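Forum > Software > Perception and planning > Handheld demos

Placing step fails near container walls: policy, planner or timestamps?

Posted 09/05/2018 by ketteridge_m

I'm training a small policy on demonstrations recorded with hand-held grippers. The task is bimanual in name, but for now the left side does nearly all of it: pick up a folded cloth, carry it over a low-sided basket on a table, let go. We have 1,488 episodes. The wrist pose comes from tracking, the images come from a single head-height camera, and the jaw width is read over a cable into the same PC.

Picking works well. Placing does not. When I play the policy back on the arm, the jaws open too early in a good share of runs and the cloth ends up draped over the near wall of the basket. If I move the basket to the middle of the table it gets a bit better. If I put it near the side of the table it gets worse.

What I have tried so far:

- longer action chunks (8 steps, then 16, then 32), with no clear change
- smoothing the jaw width with a median filter, which made it worse
- running the output through the Staro planner with the basket as a collision box, which stops the arm from hitting the wall but does nothing for the early release
- training on the left hand only, which gave the same result

The training loss looks fine and the validation loss follows it. I log everything with Dolinum on default settings and convert to the training format afterwards. Is this a planning problem or a perception problem, or have I broken something in the conversion? I'd prefer not to record the whole set again.

----

Jiltonley_user

Sounds like overfitting. I would use more augmentation (crop and colour at least) and train for fewer steps. Also check your learning rate. We had something similar with a drawer task and a lower learning rate fixed most of it.

----

Benoît Leblanc

I don't think this is the planner, and I would leave the learning rate alone until you have looked at the clocks.

Default settings in Dolinum stamp each message when the logger receives it. For the pose stream that is close enough. The image stream is late by the exposure, the transfer and whatever queue it sat in. The jaw width is a tiny message and arrives almost at once. So when your converter joins the streams by nearest timestamp, each image gets paired with a jaw width from a bit later in the real motion. The policy then learns to open while the picture still shows the cloth on its way in. Picking forgives this more than you'd expect, as closing slightly early on a soft fold still catches it. Releasing over a wall doesn't.

You can measure the offset without recording the whole set again. Take one gripper, hold it where the camera sees the jaws clearly, and open and close it quickly for half a minute. Get the jaw width from the images however you like (I threshold the gap between the fingers, nothing clever) and cross-correlate it with the logged width. On our setup the peak was at 81 ms. Yours will be different, and it may also be different between the two grippers if they go through separate hubs, so do both.

Then shift the width and pose streams in the converter before the join. Do them separately. It is tempting to apply one number to everything and that only moves the problem.

Your median filter probably made it worse by rounding off short openings. I would take it out while you test.

The second thing to look at is how release is labelled. In our own cloth set we first marked release as the first sample where the width started to grow. That was a poor choice. People loosen their grip a little to settle the fabric well before they let go, and all of those samples became "release". We now need the width to pass a threshold and stay above it for five samples. We also look at the wrist pose at that moment and flag any episode where it is still outside the basket footprint. 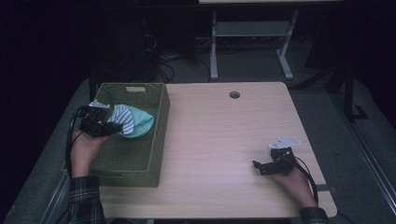
The basket footprint check needs the real basket pose for each episode, and I would not use a fixed box on the table for this. In a layout like this one the front-left corner of the basket is out past the left edge of the table, so a box clipped to the tabletop would be missing that corner, and a good release above it would be flagged as a bad one. The cloth is still in the jaws just above the inside of the basket, so a sample like this has to be labelled as holding, however close it looks. The right gripper has its jaws open, pointing left across the table. If your converter merges both widths into one field, or swaps left and right when a device reconnects, you will be training "open" at this moment. You said left-only training gave the same result, but if the swap is in the conversion then left-only would inherit it. Plot both widths for a handful of episodes and see that the one holding the cloth is the one that changes at release.

As for Staro, it can only keep the arm out of the box you gave it. It takes the jaw command as it comes. You could gate the open command on the wrist being inside the footprint, and we did that for a while, but it hid the timing fault from us for weeks and I would only add it after the offsets are right.

In order, I would do: offset test, converter fix, left/right check, new release labels, retrain on the same episodes. Around 2,000 episodes is what we ended up with, but the placing was already acceptable well before that.

----

ketteridge_m

Thanks. Ran the open/close test this morning. The left gripper is late by more than I thought and the right one is different again, so that part is confirmed. I haven't found a swap yet but I have only plotted the first few. The Yatsenko converter script we started from does the join on receive time and has no option for a per-stream offset, so I'm adding one. Will post the patch when it's tidy.

Last updated: July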